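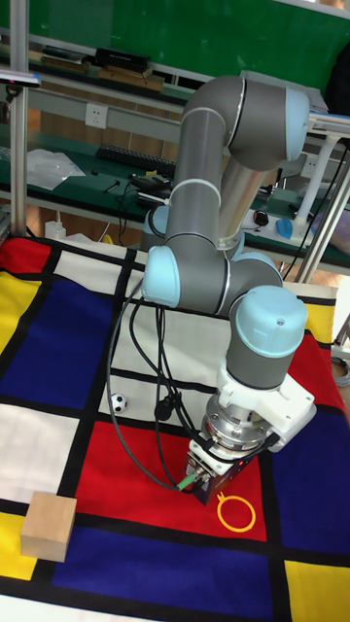

**Onde devem ficar os objetos pequenos no fim de cada sessão?**

Na caixa rasa de tampa cinzenta, prateleira inferior do armário Nigatu, com a etiqueta voltada para fora. O tapete é enrolado com a face impressa para dentro e guardado na vertical.

## Registo de oficina, quarta-feira, 7 de janeiro

**Assunto:** tapete de quadrícula e conjunto de objetos pequenos
**Ficha de inventário:** 3786
**Espaço:** oficina Grodia, zona da bancada verde

### 1. Tapete

O tapete impresso entrou em uso em setembro, em substituição do anterior, liso, que não oferecia referências para a colocação das peças. O motivo segue o género de Mondrian: linhas pretas grossas, blocos vermelhos, azul-escuros, amarelos e brancos, de dimensões desiguais. Para efeitos de registo, os blocos passam a ser designados pela cor e pela posição, tomando como lado superior o que fica voltado para a bancada. Exemplo: «azul, em baixo ao centro». Deixam de se usar as abreviaturas a lápis das folhas antigas, que davam origem a leituras contraditórias.

O canto que levantava foi aplanado sob peso durante a noite. Verificar de novo na próxima sessão. Não utilizar fita adesiva sobre a impressão; a experiência feita na orla do tapete antigo arrancou a tinta.

Limpeza: pano de microfibra humedecido e o detergente neutro Parnano, na diluição indicada no rótulo. Secagem de 30 minutos antes de enrolar.

### 2. Objetos

- **Bola de futebol pequena, preta e branca.** Colocada sobre branco. O contraste com o fundo é fraco nas partes claras da bola; propõe-se repetir sobre o vermelho. Tem tendência a rolar quando o tapete não está bem esticado.
- **Cubo de madeira clara.** Assente sobre uma linha preta, perto do amarelo do canto. Arestas a lixar ligeiramente.
- **Anel fino de plástico amarelo, com patilha.** Colocado sobre vermelho. É a peça que mais facilmente se extravia. Pede-se que seja a primeira a ser arrumada.

A posição de cada objeto deve ser anotada antes de qualquer deslocação, e não reconstituída de memória no fim. A folha 372 foi anulada por esse motivo e arquivada com a menção «sem validade».

### 3. Encomenda à Fastavico

Foi preparado o pedido de reposição, ainda por enviar:

- 7 cubos de madeira, da mesma dimensão do atual
- anéis de plástico em azul e em branco, se existirem com patilha
- um tubo de cartão rígido para guardar o tapete

O orçamento anterior caducou. Solicitar novo documento com os portes discriminados. Caso os anéis só estejam disponíveis em amarelo, mantém-se a encomenda dos restantes artigos.

### 4. Observações

O bloco vermelho grande revelou-se a zona mais prática para peças claras. Nos blocos azul-escuros, com a luz do fim da tarde, as sombras confundem-se com o fundo, pelo que as notas tomadas nessas condições devem mencionar a hora.

Falta decidir se a numeração dos blocos será acrescentada no verso do tapete. A tinta de marcador experimentada numa amostra atravessou o material e a hipótese fica suspensa até haver alternativa.

### 5. Pendentes

- [ ] Lixar as arestas do cubo
- [ ] Enviar o pedido à Fastavico
- [ ] Confirmar o canto do tapete
- [ ] Substituir a etiqueta da caixa, ilegível no lado direito
- [x] Arquivar a folha anulada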